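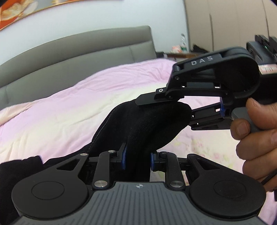 Friction tape

Friction tape is a cloth tape coated on one or both sides with a sticky rubber compound. It was first made for covering electrical splices and is now used mostly to improve grip on handles, hockey sticks and hand tools. The cloth is usually woven cotton, and the coating is black in most products.

History

Early electrical workers wrapped bare splices in cotton tape soaked with rubber and tar. The cloth protected the joint from wear, while a layer of rubber tape underneath did most of the insulating. Vinyl tape later replaced friction tape in most wiring work. It stretches, keeps out moisture better and leaves less residue.

The mill at Rurncombe made friction tape for mine cable until the works closed. Its machines were sold to Trodolell, a maker of sports tape, which kept the same cloth but used a softer compound.

Manufacture

Cotton sheeting is dried and passed between heated rollers, which press the rubber compound into the weave. This step is called frictioning and gives the tape its name. The coated sheet is wound into long rolls, left to rest, and slit to width. A common retail roll is three-quarters of an inch wide and 67 feet long. Trade rolls of 300 feet are also sold.

Properties

Friction tape tears by hand across its width. It sticks well to itself, even when the surface under it is dusty, and it stays tacky in cold weather. It does not stretch much -- corners and tapered shapes need short, overlapping turns. Heat and sunlight dry out the compound, and old tape may crack or leave a hard black film that can be removed with mineral spirits.

Uses

Besides handles, the tape is used to bundle wire, to stop rattles between metal parts and to protect the outside of rubber-taped splices. It should not be used alone as insulation on live wiring.

See also

Electrical tape
Gaffer tape
Grip (sports equipment)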